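Korham gallery: planning the coffee counter cell

20 December 2018

Hi again! A few of you asked how the equipment budget is coming along, so I'm putting the whole sorry shopping list on one page, with what I've learned about each item so far. We want a single arm with a two-finger gripper that can work at a coffee counter, handling cups and bottles and getting along with an espresso machine, and we want to try as much as we can in simulation before we sign for anything. The order has to go in by February. I've been living in spreadsheets and I'm weirdly enjoying it (don't tell the folks at Lometthorpe, they'll send me theirs).

The arm

This is the big one and I'm still going back and forth. Plisness quoted us for a new arm and for a refurbished one with fewer hours on it than I expected. The refurb comes with a shorter warranty, but the controller is the same and the cables are included, and cables were a nasty little surprise on our last order. I'm leaning refurb. If you've bought used from anyone, please write and tell me how it went!

The gripper

Two fingers, parallel, with fingertips we can swap out ourselves. I looked at a three-finger model and loved it for an afternoon, and then I saw the price of a spare finger. Flat fingertips are fine for tall round things and a lot less fun with small ones, so I've put in $372 for a second set of tips in a softer material. I would also like a spare gripper. I've typed that line in and deleted it 2 times now.

The counter

A real countertop, at real kitchen height, with the clutter left on it. Our old test table had nothing on it but the thing to be picked up, and everything we trained there fell apart the minute a soap bottle showed up. Budget for clutter: $73, mostly thrift store. That includes cups, and I'm buying more cups than I think we need.

The espresso machine

I keep getting teased about this line. Yes, it's a working machine, and yes, people will make coffee with it. What I care about is how much room there is between the nozzle and the drip tray, because that decides how the gripper has to come in with a cup. Measure yours before you buy an arm! I measured ours after, the first time around, and we ended up raising the whole base on blocks.

The computer and the simulator

We're using Major for the simulated counter, and the license is the cheapest thing on the list by a mile. The computer to run it on isn't, so I've split that cost with next year's budget. The modeling takes longer than the quotes let on, so leave yourself about 30 hours for building objects and fixing the ones that slide off the counter for no reason.

Spares and boring stuff

Fuses, an extra emergency stop, mounting bolts, a power strip that isn't from the break room. I always leave this line too small, so I doubled it and then added shipping. If the refurbished arm comes through, whatever we save goes here first, and after that I'm typing the spare gripper back in.
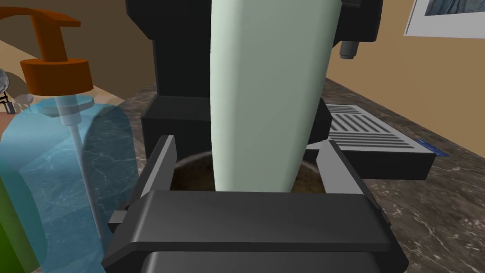 Next up is the floor plan, and I still have to find out whether the freight elevator will take the crate in one piece or whether we're unpacking it on the loading dock.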